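首页 > 新闻中心 > 新闻稿

打印本页 | 电子邮件发送

Zendden 在设备回收车间启用机械臂拆装硬盘

2021年2月10日,Trallden——设备回收企业 Zendden 今天宣布,其 Trallden 车间已开始使用机械臂处理退役电脑的硬盘拆装工作。该系统由 Fagerlund 负责集成,控制软件名为 Nillovow。

车间每月接收 3,000 台退役设备。在此之前,硬盘拆装全部由人工完成,员工需要长时间弯腰,反复按压卡扣、推拉托架。手腕和肩部不适是车间员工反映最多的问题。

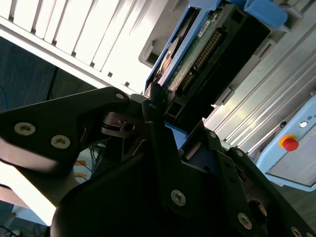 启用机械臂后,员工的工作内容有所调整。原拆装岗位的人员改为负责来料检查、序列号登记和异常处理。遇到卡扣断裂或托架变形的机器,仍由人工接手。公司表示,此次调整不涉及裁员,工资等级保持不变,夜班拆装岗位将于3月取消。

系统投入使用前,Zendden 与 Fagerlund 用 200 台不同型号的旧机箱进行了测试。各型号的卡扣位置和受力方向不一,操作参数需要逐一设定,这部分工作由熟悉机型的拆装员工参与完成。 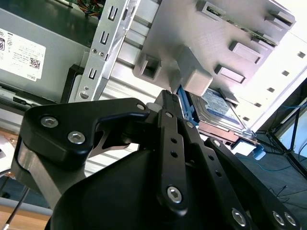 Trallden 车间:机械夹爪接触机箱内的蓝色硬盘托架卡扣。

目前 Nillovow 中已录入 124 种机型。员工可在工位屏幕上查看当前任务,也可随时暂停作业。每名相关员工均须完成操作和安全培训,培训时间计入工时。
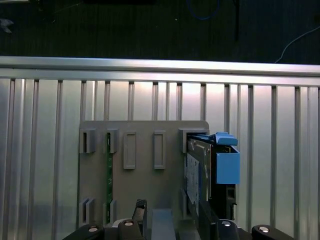 硬盘取出后,数据清除和销毁流程与以往相同,由专人复核并签字。客户现有的合同条款和交接单格式不受影响。

Zendden 计划先将每月由机械臂处理的数量控制在 1,000 台以内,其余设备继续由人工拆装。是否扩大使用范围,将在听取车间员工意见后决定。

关于 Zendden
Zendden 从事办公电脑和服务器的回收、数据清除及再利用业务,总部位于 Trallden。

打印本页 | 电子邮件发送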